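Six months of talking to Delia

I said I'd write about therapy once I'd been going long enough to have an opinion, and then July came around and I had about nine opinions, so let's go.

Some background for newer readers. I started seeing Delia Dumitrescu in January, after a fall in which I slept maybe four hours a night and cried in the parking lot of a garden center over a hose fitting. My sister Josefina had been nudging me for years (she's on her second therapist and talks about the first one like an ex). I finally booked a session mostly so she'd stop texting me links.

The first surprise was how boring it can be! I was expecting big scenes, tissues, some buried memory rising up out of the carpet. What I got was a nice woman in a cardigan asking what I'd eaten for lunch every day that week. I hadn't eaten lunch on four of those days. We spent most of the hour on that, and I drove home annoyed because I'd wanted to talk about my father.

We did get to my father, around week five. I had a whole speech ready, one I'd been polishing in the shower since college, and I delivered it pretty well, I thought. Delia waited a bit and then asked who I usually gave that speech to. I said nobody, the shampoo. She asked what it would sound like if I hadn't rehearsed it. I sat there for what felt like ten minutes and then said one very short sentence that I'm not going to put on the internet.
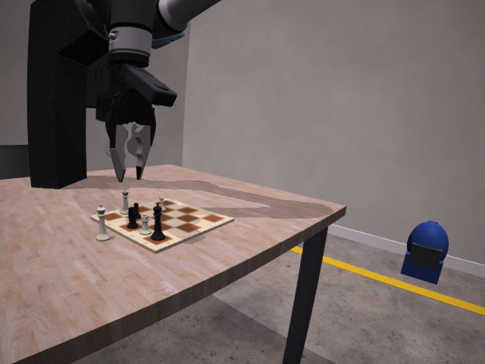

I went straight to Josefina's place after that session and lay on her rug. She made me toast and didn't ask anything, and I will love her forever for it.

Okay, money, because people always email me about money. I pay $60 a session after insurance, and getting to that number took three phone calls and a form I filled out wrong twice. Before the plan kicked in I'd already paid $302 out of my own pocket, which hurt. If you're looking at the list your insurer gives you, call the offices directly and ask if they're taking new people. Half the names on mine had moved, retired or never called back. Pascual Tapia from my old job went through the same thing and ended up doing video sessions with someone across the state, and he likes it better than going in person. He does his from the car. I tried video once when I had a cold and spent the entire time looking at my own eyebrows.

A few of you asked about the journal thing. Yes, I'm still doing it, sort of. Delia suggested writing down one worry before bed and then closing the notebook, physically closing it, and leaving it in another room. I thought it was silly. I do it most nights now and I sleep better, though I've also quit coffee after lunch, so who knows which one deserves the credit.

What hasn't changed: I still dread the phone. I still replay conversations, especially ones with my boss. On Saturday I apologized to a man who had backed his shopping cart into me. I told Delia about it and she laughed, a real laugh, and then I laughed too, and it was probably the most useful two minutes of the month.

We're dropping to every other week starting in August. It was my idea and I've been second-guessing it ever since (of course I have). She said we can always switch back, and that I'm allowed to be nervous about a plan and still go ahead with it.

If you've made this kind of change, going less often or stopping altogether, I'd love to hear how it went. Comments are open, and I do read them all, even when it takes me a week to answer. Yamila, I owe you a reply from May. It's coming!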